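Wrist camera vs head camera for garment hanging – what we measured
Forum: Manipulation / Methods and results

ksorensen
November 9, 2023
Posting a result from our group at Narine in case it saves someone the compute. We trained the same policy three ways on the wardrobe task: wrist camera only, head camera only, and both. Same 100 demonstrations for each. The held-out trials are 80 per policy, with the garment and the target hook changed between trials.

Both cameras together did best, as expected. What I did not expect is that wrist only came in below head only at every checkpoint. My guess is that the wrist view gives the policy very little to go on once the arm is close to something. A dark glossy surface fills most of the image, the finger covers a corner of it, and the features you would want for localization are small.

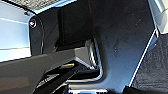
We tried cropping and brightness augmentation on the wrist stream. Brightness helped a little. Cropping made it worse.

dmnguni
How many seeds? If it is one seed per policy I would not read much into the gap.

ksorensen
4 seeds each. The ranking was the same in all of them. The spread inside the wrist-only group was the widest.

csonka_cs
I disagree with the explanation. We run a similar setup at Skatico and our wrist-only policy does fine on rigid objects in the same kind of lighting. I think your problem is cloth. The wrist camera can't see the bottom half of a jacket, so the policy has no idea what shape it is in.

ksorensen
Could be part of it. But the failures I logged were mostly missed hooks, with the garment already in the gripper. From the head camera you get the arm, the garment hanging off it and the hooks in one view, so the policy can line things up before it commits.

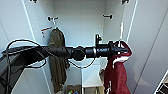 I went back through 12 of the wrist-only failures by hand. In 9 the approach was already off to one side well before contact. That looks to me like a localization problem – cloth shape would show up later.

csonka_cs
12 is a small sample, and you picked them.

ksorensen
I took the first 12 in the log. I can do the rest, it just takes time.

g_dunleavy
Did you give the policies joint positions as well? We left them out once by mistake and wrist only fell apart.

ksorensen
Yes, all three get joint positions.

dmnguni
Then I'm closer to Keisha on this. Csenge, are your rigid objects always placed in the same area?

csonka_cs
More or less, yes. Fair point. I still want to see a run with a stiff object on a hanger before I blame the camera.

ksorensen
That one is easy to set up. I'll add it to the November runs and post the numbers in this thread.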